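Bamboo (kitchen use)

Bamboo is a grass, which I still find hard to believe when I'm chopping onions on it! My go-to shop guide, the Diltau handbook, lists 1,266 kinds, and the plants for boards get cut in November up at Kekance.
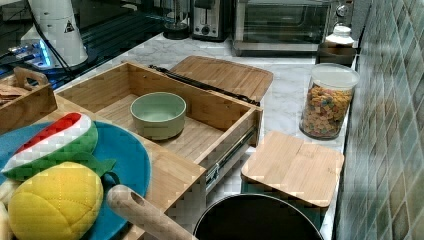

Bamboo drawer with a green bowl inside.

The stalks are hollow, so makers slice them into strips, boil them, and glue them up under a press (Fragkou style boards take 200 strips, if you trust the label).
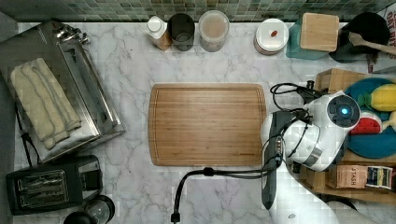 Cutting board with a juice groove, on marble.

Care is easy. I wipe mine with mineral oil and keep it far away from the dishwasher, 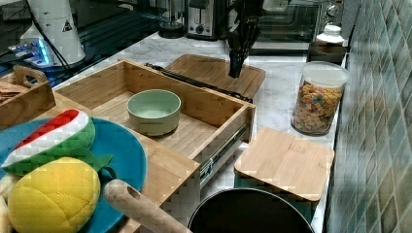 and if the grain goes fuzzy I give it a quick rub with fine sandpaper and oil it again. Knives do dull a bit faster on it than on maple, I think.

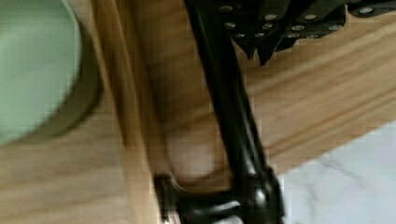

Nelu Oprea wrote in to say that walnut oil works too, but it smells for a week and he'd go with the Titen wax.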